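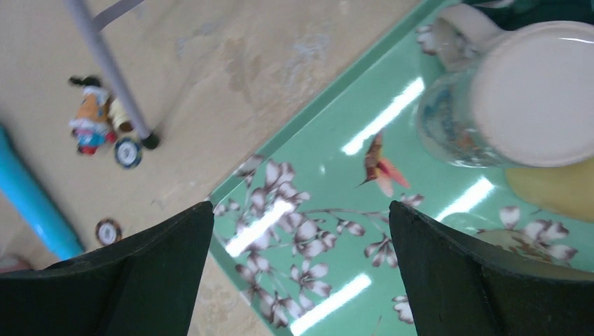
The mint tray with blossoms and the moth, with one cup on it.

Trays and Cups - a small gallery

Welcome to my page about trays. I started to collect them after I moved to Plarano, when my kitchen was very small and a tray was the only table I had. Now I have a real table, but the trays stayed, and they have become many. My list says 209, with the ones that live in the cellar. I do not show all of them on this page. Most of the entries have only words for the moment, because I am slow with pictures and I prefer to write down first what I know about each piece.

The tray at the top of the page is the one that visitors ask me about. The ground is mint green and very glossy, so the lamps on the ceiling make long white stripes on it. The blossoms are white with a brown outline, and they sit on thin brown branches. Near the center there is a moth with pinkish-tan wings, open in the shape of a V. For a long time I did not pay attention to the moth. I used this tray every morning in May, and I always put the cup on top of it.

Where it comes from
I bought it at the spring market in Kukby, from a table with kitchen things and old curtains. The seller had two of them and wanted to sell them together. I took only one, and I have regretted it many times. The following year I went back to the same corner of the market, but there was a man with garden tools.

The raised edge
The tray has a raised lip, darker green than the rest. I like this detail very much. If a little tea goes over, it stays inside and does not go on the tablecloth. On my flat trays I must always put a napkin.

The cup
Its side is transparent, and when the light comes you can see blue and other colors in it. The handle is pale. I like it on this tray more than my white cups, which look a bit cold next to the green. My sister does not agree - she says a tray with flowers needs a plain cup, and that I mix too many things.

The moth
I asked my neighbor Nandi Shezi, who knows insects better than me, if it is a real kind of moth. She looked at it a long time and said the painter probably made it from memory. She also said that the wings are nice, but she would not put it in a book.

Pieces without a picture

Number 10, the Hegedűs tray
A round one, dark red, with a thin gold line. I call it by the name of the family who gave it to me when they moved away. It has a scratch from a bread knife and I will not repair it. Used for bread and cheese, and at New Year for the small glasses.

Number 88, long tray for the window
Narrow and gray. It holds four pots of herbs, and the basil does not like it there. I have tried to turn the pots every week, but the basil is still leaning to the street.

Number 140, from the Bundico shop
The newest one with a pattern of lemons. I bought it because it was raining and I was already in the shop. The lemons are too yellow for me in winter. In summer I bring it out to the balcony and then it is just right.

Number 241
Yes, I have only 209 trays but the numbers go higher. When I give a tray away, I do not use its number again. This one is a child's tray with a rabbit, and the rabbit has lost most of its face from washing.

How I clean them
Warm water, a soft cloth, a small drop of dish soap. I dry the glossy ones immediately, or they get spots which you see at once when the lamp is on. I never put the painted ones in the dishwasher. I did it one time, with a blue tray, and now it is a gray tray.

For storing them I stand them up like books, with a sheet of kitchen paper between each two. The heavy ones go at the ends. It takes over one meter of shelf only for the ones I use in the week.

If you have the same tray with the moth, or if you know who made it, please write to me. I am looking for the second one and I would pay a fair price, also if the edge is a little damaged. I would also be happy to exchange it for the lemons.

Next I want to add the wooden trays and the two from my grandmother.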